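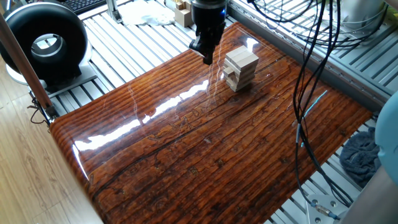
Stapelturm-Sonntag!! Ich hab so lange keine Klötzchen mehr in der Hand gehabt und bin sofort wieder zehn Jahre alt. Der kleine Turm aus hellem Holz macht sich auf der dunklen, glänzenden Platte richtig gut, immer eine Lage längs, eine quer, und unten spiegelt er sich sogar ein bisschen. Ich könnte da ewig draufgucken.

2/ Das Set kommt vom Flohmarkt, 4 Euro, im Stoffbeutel (der Beutel riecht nach Keller, die Klötze zum Glück nicht). Ob es vollständig ist? Keine Ahnung, ist mir auch total egal.

3/ Tipp für alle mit alten Holzklötzen: mit feinem Papier ganz leicht über die Kanten gehen, dann rutschen sie so schön. Ich hab gestern rund 80 Minuten geschliffen und dabei ein komplettes Hörspiel geschafft, herrlich!

4/ Glatte Tischplatte ist übrigens super zum Bauen, aber wehe, jemand stößt dagegen. Auf dem Teppich steht bei mir gar nichts, da kippt schon die dritte Lage.

5/ Als Nächstes will ich die Variante probieren, bei der man nur mit der linken Hand ziehen darf. Spielt das hier wer? Und wie lange gebt ihr euch pro Zug? Wir hatten früher 30 Sekunden, das war purer Stress und so lustig 😄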